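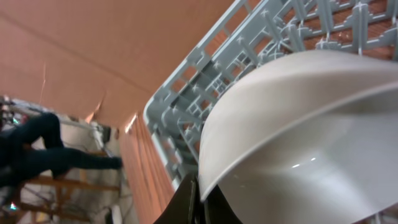

Text by the Figueroa course team
Last revised 06/06/2021

Chapter 5
Knowing What the Hand Knows

If you have ever put away dishes while talking on the phone, you already have a pretty good feeling for what this chapter covers. Your eyes go to the bowl for a moment, your hand finds the rim, and then your eyes wander off to the window while your fingers do the rest. Getting a program to share the work that way takes a good deal of care, and we are going to take our time over it.

In Chapter 3 you wrote a planner that took a target pose and returned a path. It was a tidy piece of code, and we hope you were proud of it! The planner had one big comfort, though: someone handed it the pose. From now on your software has to come up with the pose by itself, and keep it up to date while the arm is moving.

Take the view that opens the chapter, from a camera down at the gripper. The bowl is white and glossy, and it takes up much of the right side. Its outer wall is one smooth curve with soft gray shading and hardly any texture to latch on to, apart from a small bright glint. A glint like that is a nuisance, because it slides along the surface as the camera moves, and a feature tracker will happily follow it as if it were painted on. The dish rack has the opposite trouble. Its grid is full of corners, and one rectangular opening looks very much like the next, so a matcher can slip over by one cell and report a good score.

Then there are the fingers. They are dark and blurred, and they hide part of the very rim we would like to measure. Students often mask them out and move on, which is fine for a first try – but the controller knows the joint angles, so it can predict where the fingers ought to appear, and that prediction is worth keeping.

We will build the estimator in stages, using the Londico library for the camera model and Vustix for playing back recorded logs. Section 5.1 fits a circle to a partly hidden rim. Section 5.2 brings in the joint readings and deals with the delay between them and the camera, which in our lab logs is 45 milliseconds. Section 5.3 decides when to trust neither one and slow the arm down.

Before you start, please run the calibration check from the end of Chapter 3 again, even if it passed last time. There are 14 exercises at the end of the chapter, and the first few need only pencil and paper.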